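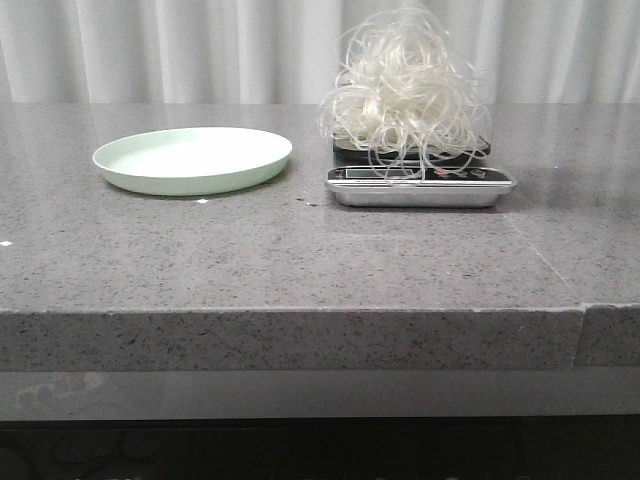 *Noodles piled up on the scale, mint-green plate waiting on the left.*

**Zomero food-handling kit goes on sale, and I got a look at it**

July 10, 2023

If you've been reading this page for a while you know I have a soft spot for robots that do boring kitchen jobs, so I was pretty happy to hear that Dondus has finally opened orders for Zomero. It's a food-handling kit for small robot arms, and it went on sale this week at $1,242. There's also a cheaper version at $761 if you already own a wrist camera and only want the fingers, the mount and the software. You bring the arm either way.

I went over to the Dondus demo room in Flasier (top of Nguyen Street, two flights up, bring water) to see what the money gets you. I've sat through plenty of demos where a robot picks up a foam block and everybody claps. I like foam blocks fine! But I don't cook with them, and I was curious what these folks would put on the counter.

They went with noodles. Thin, springy, tangled-up noodles, the kind that grab onto everything when you try to lift some of them. I have trouble with those myself, with ten fingers and years of practice. The job they've built the demo around is moving noodles between a plate and a kitchen scale, which sounds like nothing until you think about what happens when you pinch a tangle in the middle and half of it decides to come along and the other half doesn't.

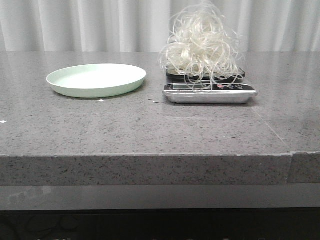

What I liked right away is that Zomero is meant to work with the scale you've already got. The software wants a flat scale with a display on the front, and the wrist camera is supposed to read the number off it, so there's no special cable and no smart scale to buy. That's a nice idea for a small lunch place or a test kitchen. I do wonder about glare on shiny displays, and about food hanging down over the numbers, and when I brought that up I was told to set the scale at an angle to the arm and to expect some fiddling on the first day. Fair enough. I'd still like to see that written in the manual in big letters, and right now it's a single line near the back.

The kit ships with settings for 13 foods. Noodles are on the list, and so are shredded cabbage, cooked rice and a few kinds of leafy greens. Dondus says the noodle setting was built from 668 recorded practice runs, and that more foods will come as free downloads. I asked for dates and got a friendly shrug, so I wouldn't buy it for a food that isn't on the list yet. Sauce is a no for now. So is anything you'd need a spoon for.

The fingers are plain black ones, flat and tall, and they come off for washing (there's a little key for it, and yes, I asked, you get a spare). I held a loose pair and they felt solid. The instructions say to wash them by hand. If you run a kitchen where everything goes through the machine at closing time, that's going to bug somebody, and I'd guess Dondus will hear a lot about it before the year is out.

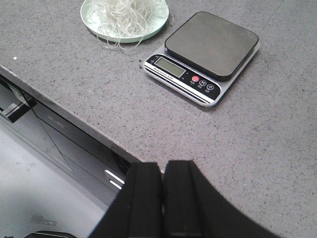 Setup is the part I'd think hardest about. You need to mark out where your plate goes and where your scale goes, and then keep them there, more or less. The camera can handle a plate that's been nudged a bit, I'm told, but if you swap in a different size you run the whole setup again. The folks in the demo room said a first setup takes an afternoon. I'm slow with this stuff so I'd plan on a full day and a sandwich.

I also want to be clear about what I can't tell you. I didn't do any timing and I didn't check weights against a second scale, so I have no opinion on speed or accuracy yet. Dondus hasn't published numbers on either one, and I told them I'd love to see some, especially on how many strands end up on the counter. Anyone who's going to pay for this will be wiping down that counter, after all, and loose bits are a real cost if you're weighing portions all day.

So who's it for? If you've got an arm sitting around and you like to tinker, I think the $761 version is a fun buy, and it's the one I'd pick. The full kit makes more sense for cooking schools and small food labs, where somebody has time to get the placement right and nobody's in line out front waiting for lunch. For a busy kitchen I'd hold off until there's a real manual and a longer food list.

Orders placed now ship in the same batch as the ones from the June waiting list. You get a one-year warranty on the camera mount, the fingers count as wear parts, and returns are free as long as the fingers haven't touched food (which seems a little harsh for a food kit, but okay). The demo room in Flasier takes visitors by appointment, and they're happy to let you bring your own plate. I've asked to borrow a full kit for a proper test at home, and I'll post the weights when I have them.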